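Keeping a photo library tidy on a home computer

Photo editors slow down when the disk behind them is nearly full. Before you install a new version, check the free space and move finished projects to an external drive. My own folder had 669 raw files in it last April, and 335 of them were duplicates left over from old exports.

Sort by file size first, then by name. Duplicates usually end up next to each other, and you can delete them in batches. Empty the trash when you're done or you won't get the space back.
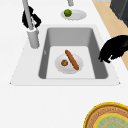 Emil Aigner
Home Tech Editor

Next, look at the editor's cache. Most programs let you set a limit in the preferences, under Performance or Storage. I keep mine at 14 GB on the desktop and 7 GB on the laptop. Clear it after a big update and restart the program.

Back up your presets and brushes separately. They are often stored outside the photo folder, so a normal backup can miss them. Copy them to a USB stick and label it with the program's version number.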